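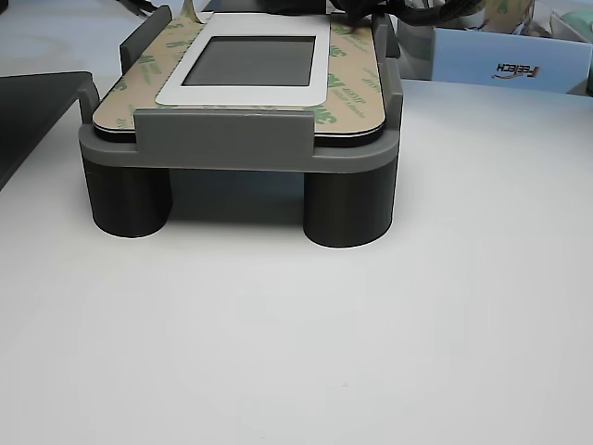
Kitchen notes for a short-term apartment rental

A rental kitchen is rarely set up the way you would set it up yourself. The notes below apply to a stay of three to 8 nights in a self-catering apartment.

Before the first shop
Open every cupboard and run the faucet for a minute if the place has been standing empty. Check whether the stove is gas, ceramic or induction. Induction needs a pan with a magnetic base, and the small coffee pot you brought from home may not work on it.

Setting the fridge
Owners often leave the dial at its lowest setting between guests. Turn it to the middle on arrival and wait four hours before loading meat or fish. In Clovham most apartments have an under-counter model with a freezer box that holds very little - two ice packs and a bag of peas.

Knives
Supplied knives are usually blunt. The unglazed ring on the base of a ceramic mug will restore a usable edge: ten strokes per side at a low angle, then wipe the blade. Rinse the mug.

Measuring without scales
A standard European yogurt pot holds 125 ml. For pasta, 200 g is enough for two, and 300 g for three.

Packing list
One dish towel, a vegetable peeler, four binder clips for open bags, salt in a screw-top jar. Khadija Belhaj also carries a flat sink stopper, having rented two places in Jemen with none.

Leaving
Empty the trash the evening before if checkout is early. Glass is collected separately in Ellevero, and the bins are at the end of the street. In November the market there closes at noon, so buy food for the journey in the morning.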